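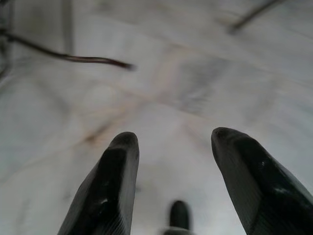

Section 4: Setting up your step counter and weekly walking plan

Read this section before your first group walk. It covers the Zusex step counter handed out with the Stornach walking programme, and the paper diary that goes with it. If you already use a counter of your own, go straight to step 7.

Before you start

You will need the counter, the clip, the diary and a pen. The battery is already fitted. Pull out the plastic tab at the back and wait for the display to show a row of zeros. If it stays blank, push the battery door shut until it clicks and try again.

Caution: Speak to your surgery before starting the plan if you have chest pain, dizzy spells, a recent joint operation or a change in your heart or blood pressure medicine. You can still collect your counter and fill in the first page of the diary while you wait for an answer.

Setting the counter

1. Hold down the left button until the clock flashes. Press the right button to change the hour, then the left button again to move on to the minutes.

2. Set your stride length. Walk ten normal steps along a hallway or pavement, measure the distance in centimetres and divide by ten. Enter the result with the right button.

3. Clip the counter to your waistband, in line with the front of your knee. It should sit upright. A counter that tips forward will miss steps.

4. Walk 200 steps, counting in your head, and check the display. A difference of ten either way is fine. If the difference is larger, move the clip nearer your hip and repeat the test.

Note: The counter does not work well in a loose coat pocket or in a handbag. Cycling and swimming are not recorded. Write these in the "Other activity" column, in minutes.

Finding your starting point

5. Wear the counter for seven days without changing what you normally do. Put it on when you get dressed and take it off at bedtime. Write down the total each night before you reset it.

6. Add the seven totals together and divide by seven. This is your starting figure. Copy it on to the inside cover of the diary. 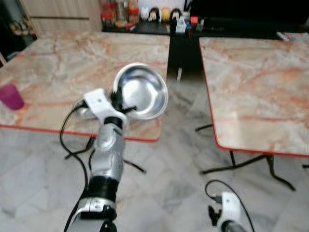

7. For weeks two and three, aim for 1,000 steps a day above your starting figure. One extra walk to the shops and back may be enough.

8. From week four, aim for 2,000 above your starting figure. If you were out of breath or sore in week three, stay at the lower target for another week.

Note: The targets are set against your own starting figure. Please don't compare totals with others in the group, as stride lengths and working days differ a great deal.

Missed days

Leave the box blank if you forget the counter. Do not guess, and do not try to make up the steps the next day. If you miss more than three days in a row, go back to the target for the week before.

Caution: Stop walking and sit down if you feel faint or have tightness in the chest. If it does not pass within a few minutes, call for emergency help. Do not walk home first.

Group walks

Walks leave from the side entrance of the Rutkowska Centre every Saturday at 10 a.m. The short route goes as far as Kokovstead bridge and back on a level path. The long route carries on up the lane and has one stile. Wear shoes that grip and bring water. Florin Bucur leads the short route and Baoshan Liang leads the long one. Tell your leader if you want to turn back early.

Looking after the counter

Wipe it with a dry cloth. It is not waterproof, so take it off before washing up or showering. Check your pockets and waistband before doing the laundry. Replacement batteries and clips are kept at the centre's front desk; quote part 349 when you ask for a clip.

Bring the diary to your six-week review, including any pages with gaps. Section 5 explains how to fill in the review form.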